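Sikia Rental Apartments: Living Room Set-Up Guide
Section 4. Resetting the seating and TV area

4.1 Scope

This section covers the living room between two stays: picking up litter, resetting the knitted cloth and the zigzag rug, and checking the TV wall. It applies to the Gesatetti floor plan, which has light-gray floor tile and a wall-mounted curved TV above the long white cabinet. For the Delaunay floor plan, see Section 5.

Allow 28 minutes for the full procedure. If the apartment also needs a floor wash, do this section first.

4.2 Before you start

You need:
One trash bag for mixed packaging
One small bag for clear film
A dry microfiber cloth
A lint roller
The room card for the apartment

Turn on the ceiling light. Daylight reflects off the tile and makes small pieces of clear film hard to find.

CAUTION: Do not pull on the cables below the TV. They hang toward the cabinet and are not strain-relieved at the TV end.

4.3 Clearing wrappers

1. Start at the TV cabinet and work back toward the seating.
2. Pick up each wrapper by a fold or a crimped edge. Keep the open side up until it is over the bag.
3. Check for clear plastic near each printed wrapper. Put it in the film bag.
4. Lift any part of the knitted cloth that hangs in a fold and look underneath.
5. Run the lint roller over the rug in the direction of the bands. Change the sheet when it stops picking up crumbs.
6. Check the room card for any item reported lost by the guest. Set found items on the kitchen counter, not on the TV cabinet.

NOTE: Snack wrappers with torn corners usually leave a second piece. Find it before moving on.
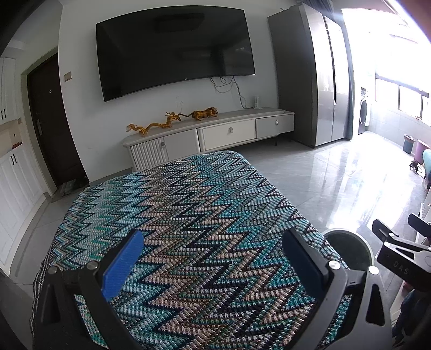

Zigzag pattern in the TV area

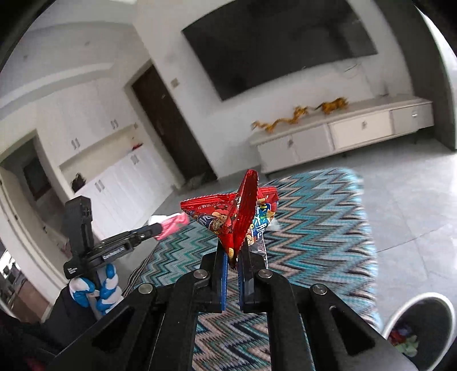 Prepared by: Sikia Guest Housing, Technical Writing
Reviewed: November

4.4 Resetting the cloth and rug

1. Shake the knitted cloth outdoors or over the bathtub. Do not shake it over the tile.
2. Lay the cloth back with the bands running left to right as seen when facing the TV.
3. Smooth it from the center outward with a flat hand. Do not pull on single stitches.
4. Square the rug to the TV cabinet by eye, then measure the gap at both ends of the near side. The two readings must match within 2 cm.
5. Press down any raised corner. If it will not lie flat, turn the corner under for a few minutes, release it, and press again.

CAUTION: Do not use the steam setting on either textile. The knit stretches when heated and does not recover.

If there is a stain, blot it with cold water and record its position on the room card. Wukley spot cleaner may be used on the rug only. Leave it for 12 minutes, then blot dry. Replace the rug if the mark is still visible from a standing position.

4.5 Checking the TV wall

1. Confirm that the TV is off. Wipe the screen with the dry microfiber cloth, top to bottom.
2. Look at the cables without touching them. Report any plug that has worked loose.
3. Wipe the top of the white cabinet and the wall switch plate.
4. Clean the ribbed cabinet door along the grooves. Wiping across them leaves dust in the channels.
5. Open and close the plain door by its silver knob. Tighten the knob by hand if it turns.

NOTE: The rounded end of the cabinet marks easily. Keep vacuum heads and bucket rims clear of it.

4.6 Finishing

Tie both bags and take them out of the apartment. Set the thermostat as shown on the room card, turn off the ceiling light, and enter code 27 (living area reset) in the log. If any step was skipped, enter the step number next to the code and leave the room status open.

Continue with Section 6, Kitchen.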